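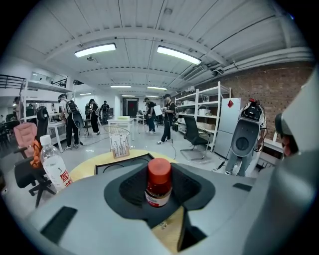 A small jar with a bright red-orange screw cap and dark red contents.

Endale to start curbside glass pickup in August

2024-01-30

Endale residents will be able to leave glass jars and bottles at the curb beginning in August, under a contract the town council approved by a 4-1 vote at its regular meeting.

The town stopped taking glass in its curbside bins when its last hauler dropped the service. Households that wanted to recycle glass have had to drive it to the drop-off site on Gurna Road, which is open two mornings a week and often has a line of cars out to the street.

Under the new contract, Prilum will collect glass once every two weeks in a separate green bin. The bins will be delivered to homes in July, and there is no charge for the first one. A second bin will cost $30. Apartment buildings with more than four units will share larger carts, which property managers must request from the public works office.

Iolo Gape, the town's public works director, told the council that the drop-off site takes in roughly 300 tons of glass a year and that he expects the figure to rise once people no longer have to haul it themselves.

"Most of what we see is food jars," Gape said. "Pasta sauce, pickles, jam. People rinse them out, they pile up in the garage, and after a while some of it goes in the trash."

Food and drink containers of any color will be accepted. Lids must be taken off. Metal lids can go in the regular recycling bin, and plastic lids should be thrown away. Labels can stay on. Jars should be empty and given a quick rinse but do not have to be spotless. Window glass, mirrors, light bulbs, drinking glasses and baking dishes will not be taken, and crews will leave a tag on any bin that contains them.

The service will add 85 cents a month to the sanitation line on each household's utility bill. Residents who already get the senior discount will not pay the increase.

Council member Dana Ruhl cast the vote against the contract. She said she supports recycling glass but wanted a shorter term than the one Prilum offered. The company had asked for five years, and the town settled on three, with an option to renew.

The only other bid came from Vudo, which proposed monthly pickup at a lower price. Gape said monthly collection would have meant bigger, heavier bins that some residents would have trouble moving.

The Gurna Road site will stay open through the end of the year. The council will decide in the fall whether to keep it for businesses, which are not covered by the new contract. Two restaurant owners spoke during public comment and asked the town to leave it open.

Pickup days will be printed on the back of the June utility bill and posted at town hall. Questions can be directed to the public works office during business hours.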